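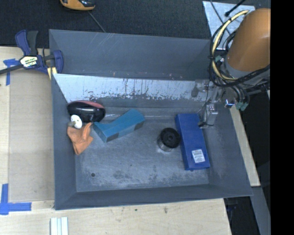

Posted by Vaughan Treloar in Bench notes, April – 2 comments

Cell 2, mixed returns bin. Started 7:40, Cheng-en on the pendant till lunch, me after.

Bin clamped at the left rim again. It crept on us last week and we lost a morning to it. Tape on the table is where the corner should be, please dont peel it.

Ran 122 picks off the Bruvach list. Boxes fine. Spool ok if the fingers come at it from the side, from the top it hunts. Orange cloth is the pain – folds differently every time, and when it's up near the teal box the planner wants both. Skipped it by hand 5 times, logged as operator skip. Black and red thing against the wall: too close to the wall. Need a nudge move before the grasp. Cheng-en has one half written.

Other stuff, not about picks. Talked to the Plollach day crew at the break. They used to sort 300 a shift each, standing, everyone rotating. Now one person sits by the cell and clears faults, and the rest got moved to packing. Packing people like it ok. The fault seat they don't. Too quiet, can't chat over the guard, and you get pulled up every few minutes so you cant settle to anything either. One of them asked if she could do labels in between. I said I'd ask. Seems fair to me?

Also the stop light faces the aisle and not the chair. Whoever is sitting there finds out from somebody walking past. Dumb, our fault, moving it tommorow.

Cledumgate wants the seat rotated every 2 hrs. Crew wants 20 minutes on top for handover, otherwise the next person has no clue which items are acting up. Put both in the note to Ding.

To do
– nudge move (Cheng-en)
– light
– ask re labels
– cable loops on the arm, check the ties before the long run
– fault screen wording, "E-plan null" means nothing to anyone but us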